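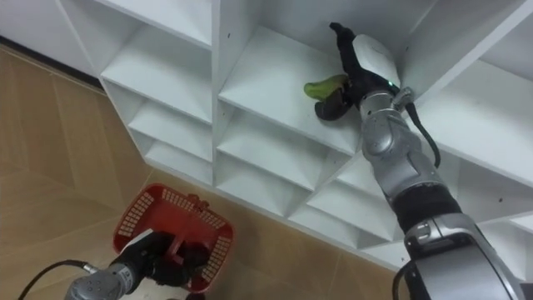

*Head camera view, right hand in an upper compartment, basket in the left.*

**Duvness two-arm picking package – worth the quote?**

**tilt_bench** – 8/30/24
We have a Duvness package on trial through Lusine, the reseller. It covers the arms, both hands, the head camera and the picking software. The task is shelf to basket and back, mostly play produce. I'd like opinions before we sign for the full term.

Results so far on the upper compartments: 69 good placements before the first drop. Lower compartments are worse, and I haven't logged enough of those to quote a figure.

**ohmslaw_ns**
What's the grip on the green piece? Looks like fingertips with one finger left pointing up. Is that the stock grasp or did you set it?

**tilt_bench**
Stock. It's listed in the software as "pinch, long object". The raised finger can be changed but I left it at the default.

**ohmslaw_ns**
I'd change it. We ran the Fodor hand in similar cubbies and any finger above the grasp ended up touching the shelf overhead on the way out. Small contact, but it trips the force limit and the arm stops.

**gravelroad**
Disagree. There's clearance in that compartment. The bigger issue is the cable on the outside of the wrist. That loop will catch on a divider sooner or later. Ask Lusine whether the Tilomport sleeve fits. It's a clip-on cover and takes 2 minutes to install.

**tilt_bench**
Asked in April, before delivery. They said the sleeve fits but limits wrist rotation by 7 degrees. I can live with that.

**kestrel40**
What does the basket hand do during a pick? With ours the off arm drifted whenever the main arm reached high, and the basket tipped further each cycle.

**tilt_bench**
Holds position. The basket sits tilted with the opening toward the right, so the drop path is short. No drift I can measure, but the grip is on the near side and the fingers cover part of the interior. The software has to work around that.

**gravelroad**
So you lose part of the opening to your own hand. Gripping the handle would be cleaner.

**ohmslaw_ns**
Handle grip swings. I'd keep it as is.

**kestrel40**
Price?

**tilt_bench**
$724 a week, support included, hands covered for wear but not for impact.

**kestrel40**
The impact exclusion would stop me. Shelving is where impacts happen. Get that clause changed or get the cost of a replacement finger in writing.

**tilt_bench**
Fair. I'll send Lusine both questions Tuesday and post the lower-shelf log when it's done.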